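Kitchen Notes: Loading Order and the Over-Sink Rack

The Harkia building kitchen handles up to 71 pieces of crockery on a busy day in July, and most rewashing comes down to how the dishwasher is filled. Obadia Kariuki has revised the loading sheet. The main points are given below.

Tall drinkware goes in first, at the side of the rack, with the opening facing down. Lids are removed and washed separately. A bottle or tumbler that stands higher than the tines must be checked against the spray arm before the door or drawer is closed. 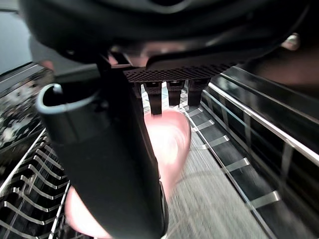

Tall black object beside the white-coated wire rack.

Plates stand upright between the dividers, one to a slot. They should lean in the same direction and should not touch. Small bowls and cups go among the tines, tilted enough to drain. Scrape food into the bin and skip the full rinse under the faucet; the detergent now in stock, Balaskas powder, is dosed for lightly soiled dishes.

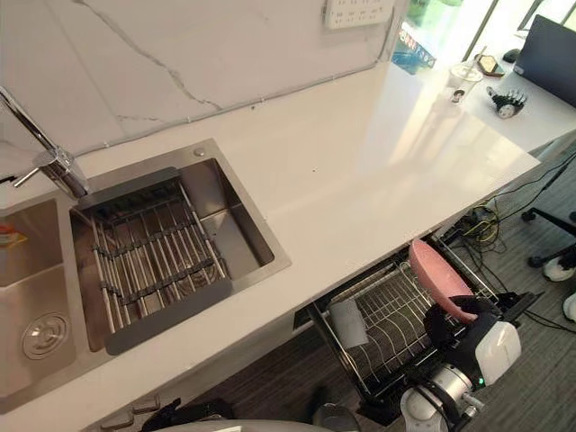

The second item is the drying rack over the sink. It has parallel steel rods and dark gray ends, and it is meant for hand-washed items and for anything that comes out of the machine with water in the base. Set it square on the rims so that both ends are supported. Leave one basin clear for filling pots. Iddrisu Dogbe asks that the rack be lifted out and wiped every 5 days, including the undersides of the rods, where scale collects.

When unloading, wait 11 minutes after the end of the cycle. Take plates by the rim and stack them on the counter away from the sink.
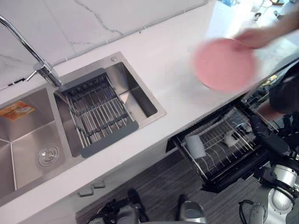 Cups and bowls follow once the plates are out. Water held in a cup base should be tipped into the basin before the cup is moved, so that it does not run onto dry plates.

The filter is cleaned at 8 p.m. by whoever runs the last load. Replacement rack clips are on order from Sultton. The revised sheet is inside the cabinet door, and older copies can be recycled.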